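农业推广与农村社会研究方法
第四讲 入户访谈与抽样:为什么农户不采用新技术

一、本讲要解决的问题

上一讲谈了采用率的计算口径。同一个村子,按户算和按面积算,结果可以差出一倍。本讲往前走一步,讨论采用率低的时候怎样去找原因。

推广人员常见的解释是农户“观念落后”。这个说法在研究上没有用处,既不能检验,也导不出任何措施。课程要求大家在作业里避免使用。较有用的做法是把“不采用”拆成几种情况:不知道有这项技术;知道但没见过别人用;见过,但算下来不划算;划算,但缺劳力、缺现金或者地不归自己支配;用过又放弃。最后一种最容易漏掉,问卷里必须单独设题。

二、案例:翁达诺(Ondano)木薯间作项目

案例材料由 Hrefna Skov 和 Nicanor Huerta 整理,阅读包里有全文。项目在四个乡推广木薯与豇豆间作,名册上有农户 3000 户,实际找到并完成基线问卷的为 2687 户。两个数之间的差额要在报告里交代:外出务工、重名、分家后重复登记,各占多少。很多学生报告只写后一个数,读者无从判断样本有没有偏。

基线之后又抽了 117 户做半结构访谈,每户访谈最长可达两个半小时。访谈发现,豇豆的收获期与妇女在集市上卖货的时间冲突,而问卷的“劳力”一题只问了户主。这个结果后来写进了项目的中期修改方案。

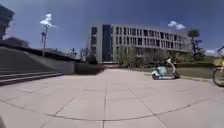
抽样框是抽样所依据的那份名单,名单有问题,后面的公式再严密也补不回来。农户名单一般有三个来源:村委会登记、合作社社员册、收购商的交货记录。三份名单各有遗漏,合作社册偏向大户,交货记录里没有自给户。分层可以按海拔、离公路的距离或地块大小来做,层与层之间界限要清楚,每户只能落在一层里。初学者可以想一想图中左侧那道宽台阶,一级就是一级,脚踩在哪一级上没有疑问;分层变量若做不到这一点,例如用“较富裕”“一般”这类词,调查员各有各的理解,数据合并时就会乱。层数也不宜多,四层以内通常够用,每层至少要有能单独分析的户数。

三、访谈提纲的写法

提纲按农事顺序排列,从整地问起,到出售为止。农户回忆一季庄稼时本来就按这个顺序讲,打乱了反而容易漏。涉及钱的问题放在中段,涉及土地权属的问题放在后段。

问法上注意以下几点。

不问“您为什么不用新品种”,改问“去年选种的时候,您都考虑了哪些”。前一种问法带责备,得到的多半是客气话。

涉及数量时,先用当地单位记录,回来再换算。筐、担、袋的大小各村不同,现场要称一次。

谁在场要记下来。丈夫在场时妻子的回答,与单独访谈时的回答,编码时分开处理。

追问不超过三层。Kolbrún Steinarsdóttir 在她的田野笔记里提到,问到第四层时受访人往往开始替调查员编理由。

四、谁在做决定

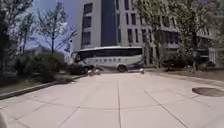
第 4 讲 第 7 页

“农户”在统计上是一个单位,在家里是几个人。种什么由谁定,卖什么由谁定,卖得的钱由谁收着,可能是三个不同的人。Lærke Oddsson 建议用一张决策表来记录,横行写农活,竖列写家庭成员,格子里填“决定”“商量”“只出力”或“不参与”。填表时请两位以上的家庭成员分别填,再对照。两张表不一致的地方正是需要追问的地方,不要当场替他们统一。

家庭以外还有两类人影响采用。一类是收购商,收购商拒收混色豆子,农户就不会种新品种,推广站讲多少遍都一样。另一类是亲属中较早试种的人。在沙巴拉拉(Shabalala)片区的访谈里,受访者提到信息来源时,先说姻亲,后说推广员。做社会网络图时,姻亲关系要与同村关系分开画线。

五、伦理与记录

访谈前说明来意、用途和保存期限,受访人可以随时停止。不识字的受访人口头同意即可,由第三人见证并签字。名单与访谈稿分开存放,访谈稿上只写编号。给受访户的误工补贴在全村统一标准,事先告诉村里,避免事后传出不同的数目。

录音当天转写。隔两天再转写,方言词和地名错误会明显增多。

六、练习

1. 阅读翁达诺案例第二节,写出基线调查可能存在的两种偏差,并说明各自会使采用率偏高还是偏低。

2. 为“堆肥使用”设计一份半结构提纲,十二题以内,其中至少一题针对用过又放弃的农户。

3. 两人一组,互相扮演家庭成员填写决策表,交对照后的版本和一段说明。

练习二在四月的讨论课前交给助教 Tove Thorlacius,纸质版和电子版均可。

七、阅读

必读:翁达诺案例全文;课程读本第五章“抽样框与遗漏”。

选读:特里克泰蒂(Triketetti)咖啡小农访谈摘编,重点看附录里的编码表。下一讲讨论编码时要用到,请带来。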